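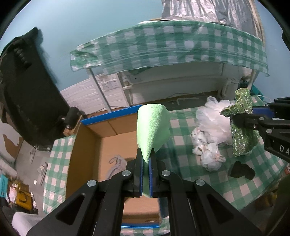 How hard should you squeeze a foam part with a hand-held gripper?

Just enough that it doesn't slide when you tilt it. If the pads leave a dent, back off.

Soft items - handling rules for hand-held grippers
Posted 3 Feb 2018 by Yaneth Echeverri

Quick write-up of how we do soft stuff on the Resau project. Foam, mesh, plastic bags, cloth. Most of this came out of the Stitulau runs where we logged 2,623 picks and had to throw out 561 of them. Bad grips mostly, some bad notes. Rules got rewritten after that.

Before you start

Wipe the pads. Foam dust builds up and the grip goes slick.
Open and close both grippers a few times, empty. Listen for a click in the linkage. Click means a loose screw, stop and tighten.
Tablecloth flat, no folds. A checkered one is fine, we like it, easy to see if something has shifted.
Cables off the walking path.
Write down pad set and operator name. Every time. Yes even if it's the same as yesterday.

Picking up

Come in slow, jaws open wider than you think you need.
Line both pads up before closing. One pad touching first will push a light part over.
Cones: narrow end is the easy grab, and you can hold it point down with the base up. But the tip has very little foam in it so go gentle. Wide end needs more opening.
Folded or strip shapes - grab near the thick part, not the loose end.
Bath puffs and bags: take a small pinch of material. Don't try to get the whole thing.
Lumpy pieces: turn your wrist untill you find two sides that face each other more or less.

Two grippers at once

One holds, one moves. Say which is which out loud before you start.
Keep the arms apart. Metal on metal counts as a contact and goes in the log.
Handing a part across: second gripper closes, wait a beat, then first one opens. Never both moving.

Putting down

Lower it till it touches, then open. No dropping, even from an inch.
Into a box: clear the rim first, then go down. Soft cloth in the bottom is OK.
Glittery foam sheds, so check the pads again after.

When to stop

Part slips twice in a row. Stop, clean, retry.
Pad peeling at a corner. Swap the pair, not just the one.
Hand tired. Take ten minutes, the log can wait.

Pad life

We change pads at 1,500 picks on rough foam, 2,000 on everything else. Restrepo wanted a single number for both but the rough foam realy does eat them faster. Gumard site still uses the old sheet, they switch over in May.

Old sheets go in the recycling please, I keep finding them in the binder.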